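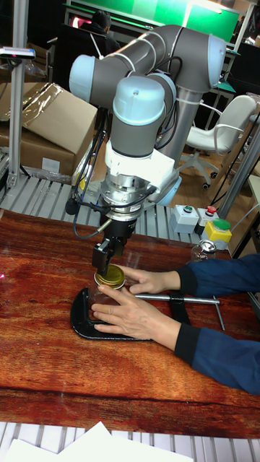
Steadying the jar under the gripper.

So I finally got called for jury duty, after years of everybody else in my family getting the letter. Plondmont County courthouse, 8 in the morning, bring a book. I brought two and read maybe four pages, total, because the people-watching in that waiting room is unbelievable.

There were over 80 of us in there, and one coffee machine. They show you a video about the Constitution, then they call a big batch upstairs, and then the lawyers start asking you things. Have you ever been the victim of a burglary? Yes (my bike, out of the garage). Could you still be fair? I said yes and figured that was that, but they kept me! Juror number 11.

I can talk about it now that it's over. It was a theft case. A guy who used to work at the Altell warehouse out by the highway was charged with taking tools and copper wire from the loading dock over one summer. In our state, the big question is whether it adds up to more than 2,000 dollars, which makes it a felony. I thought we'd be arguing about whether he did it. Nope. We spent most of our time on what used copper wire is worth! One witness gave a price for new, another gave the scrap price, and they were miles apart.

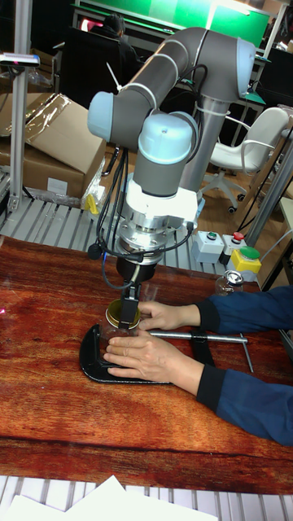
Gripper fingers on the gold lid, both hands on the jar.

The part I keep thinking about is how serious everyone got once the door closed. In the hallway we were all complaining about parking (the Marín Street garage, never again). Then we sat down at that long table and people had pages of notes. One woman had drawn a map of the loading dock. We asked to see the gate log again, the one from the Vetgate system, and went through it line by line.

We ended up with guilty on the lesser charge, the misdemeanor. I won't go into who thought what. I will say I changed my mind once and then changed it back, and I didn't sleep great the night in between.

He looked so young when they read it out. I haven't heard what the sentence was, and I'm not sure I want to look it up.

Anyway, if you get the letter, pack a sweater and a real lunch. The cafeteria closes at 2 and the vending machine only had pretzels left. The check for my service came in October and just about covered the parking.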